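Chapter 5
Who Watches the Prosecutor?

I used to think a criminal case began when somebody got arrested. Then I spent a winter sitting in the back row of the county courthouse in Clotton (bad coffee, great benches), and I found out how much had already been decided before anyone stood up in front of a judge. A person in an office had read a file and picked a charge. Or had read the same file and closed it! 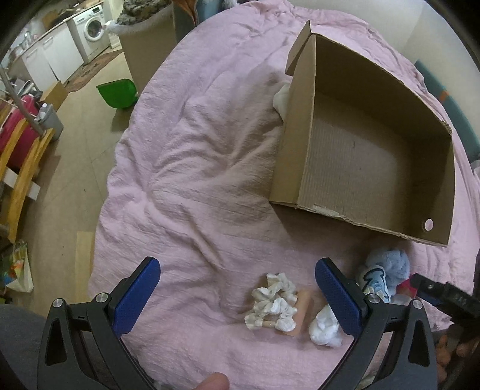 Reading time: 9 minutes

That choice is called prosecutorial discretion, and it's what we'll be chewing on for this whole chapter. It sounds dry. I promise you it isn't, and if you skipped Chapter 2 on the separation of powers, please go back and read it now, I'll wait.

Let me start with the case that got me hooked. In Vundow, a town so small that the court shares its parking lot with the library, the district office dropped a bribery case against a road contractor called Clalska. The notice was one line long. No reasons given, and under state law none were required. People were furious, and a local paper asked for the file and got back about 900 pages with most of the interesting parts blacked out.

So was that a cover-up, or just a weak case that a sensible lawyer didn't want to lose in public? I went back and forth on it for months. I still do, a little. 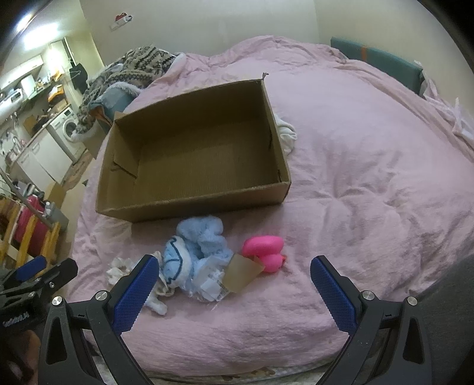

What I kept running into was that the rules gave me very little to measure the decision against. A judge who rules badly can be appealed. A police officer who searches the wrong house can have the evidence thrown out. But a prosecutor who decides to do nothing leaves hardly anything behind for a court to look at, and most courts will tell you (politely) that it's none of their business anyway.

Some places have tried to fix this. Czarnecka, the second town we'll follow, set up a review panel that can ask for written reasons whenever a case against a public official is closed. It can't order charges, only ask. I thought that was pretty toothless when I first read the ordinance, and I've since changed my mind about parts of it, as you'll see in Section 5.

Before you read on, jot down who you think should have the last word when an official is accused of a crime. Keep the note somewhere. We'll need it again once we get to special prosecutors.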